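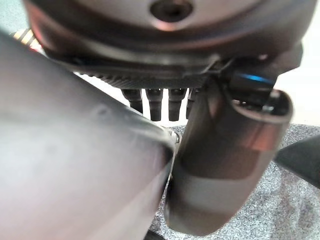 Kanus glass-topped table: review after three months of daily use

The Kanus is a low table with a clear glass top on a black frame. It is sold flat by Fakeck at 500 pounds, glass included, and stands 58 cm high once the feet are wound fully in. The stated maximum load is 30 kg, spread evenly. I bought mine in July to replace a solid table that made a small room look smaller, and it is used for breakfast, bread, tea and occasional paperwork.

Assembly

The frame goes together with one hex key, which is supplied. The bolts should be left finger tight until the glass has been laid on and checked for level, then tightened in opposite pairs. The leaflet puts these steps the other way round. Following the leaflet gave me a slight rock at one corner, and I had to lift the glass off and start again. Two people are needed for the glass. On carpet the feet settle during the first week, so the level needs checking a second time.

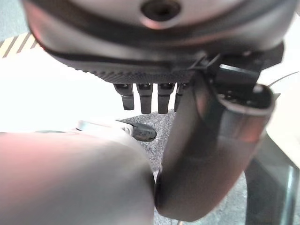
Stability is good in the long direction and fair across it. Leaning on the edge with a forearm produces a small movement in the frame and none in the glass. Pads between glass and frame come fitted. One of mine had shifted in transit and was pressed back into place without glue.

Surface

Clear glass shows what is under it, and on a grey carpet the effect is neutral. The black support bar stays visible through the top from most seats. Buyers who want an uninterrupted view of the floor should look at the Grolldale, which has its legs at the corners and costs more.

Crumbs are the main test. A crusty piece of bread broken over the glass leaves fragments that are hard to see from above and obvious from the side. A dry cloth pushes them about. A slightly damp one lifts them, and a second pass with a dry cloth removes the streaks. Butter needs washing-up liquid. I now keep a tray on the table and the cleaning takes less than half the time.

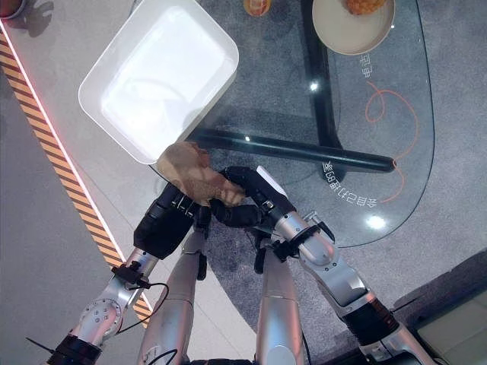

Bread by the white tray, on the clear-topped Kanus.

A tray with a raised rim suits this top well, though a glossy base slides easily on clean glass. Thin felt dots cure that. Cups put down directly are noisy, and the sound carries to the next room.

No scratches so far, apart from one faint line where I dragged a stoneware plate. It shows only under a low lamp.

Verdict: a sound frame, a good top, a poor leaflet. Four out of five.

Comments

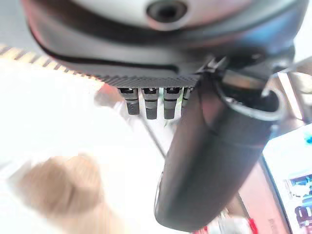
Wyn Bowen: I have had the same table for two winters and would mark it lower for the feet. Mine wind themselves out when it is pushed across carpet. A turn of plumber's tape on each thread stopped it. I agree about the damp cloth.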